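Setting up a sink in the back room

2020-05-31

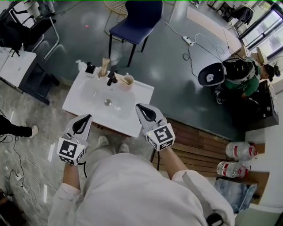 Why there is a sink out there

The back room at our place in Orkcombe was never meant to have a bathroom corner. It was storage for years, then a place to put chairs that didn't fit anywhere else. Last winter I started using it for work and got tired of walking to the other end of the building every time I needed to wash my hands or fill a cup. So I bought a vanity.

I looked at new ones first. The one I liked from Verbeke was 538 with the faucet included, and delivery was going to be in July. I ended up with a secondhand white one for much less. It has a shallow basin, so you can't leave the water on full or it splashes. The faucet is black. I would have picked chrome, but it came attached and I've gotten used to it.

What goes on the counter

The counter is small and it fills up fast. My rule is that everything stays along the back edge and the front stays clear. Right now there is a small white bottle in the left corner with a black dispenser next to it, then a beige cup with a beige tube standing in it. On the other side of the faucet is a peach cup. I tried a tray for a while and took it away again. It collected water underneath and I had to lift it to wipe.

Two cups is the limit. When there were more, they ended up holding pens and old receipts.

The rest of the room

The floor is the part I still have to deal with. The power strip is white and sits out in the open with black and white cables running over it, and I trip on them. I ordered a cable box from Brukar and it was too short for the strip, so it went back. The next plan is to fix the strip to the wall, well away from the sink. That means finding out what the wall is made of.

There is also a flat piece of cardboard on the floor that needs to go out with the recycling, and a blue plastic bag by the slatted platform. The big water jugs can stay on the platform. I like having them up off the floor, next to the black cabinet, and they fit lying down.

The chairs are staying too. The navy one with the metal legs is the one I sit on. The wicker one behind it is more comfortable but it creaks.

Still to do

Sand the side edge of the vanity and put some oil on it. It's wood and it's going to get splashed. I have half a can of Arkasano left over from the shelves, which should be plenty.

Get a hook for a hand towel. I've been using paper towels and I go through too many of them.

Measure for a mirror. The gap I marked out is 39 inches wide, and most of the ones I've looked at are either much smaller or won't fit at all.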